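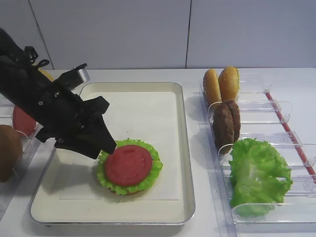

A slice of tomato and a paper-lined tray.

June
By Pintér

I love a town that eats lunch outdoors! Illden has three benches on its main street, and at noon every one is full. People talk, share chips, swap gossip about the school board.

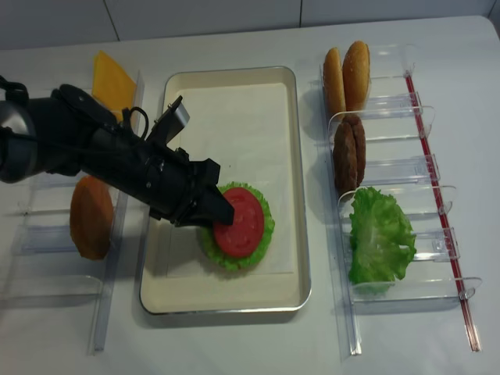 So give us more of them. Nasley put in 36 and the whole place feels friendlier, even on gray days. Benches are cheap, they last for years, and I'd happily give up a few parking spots to get them.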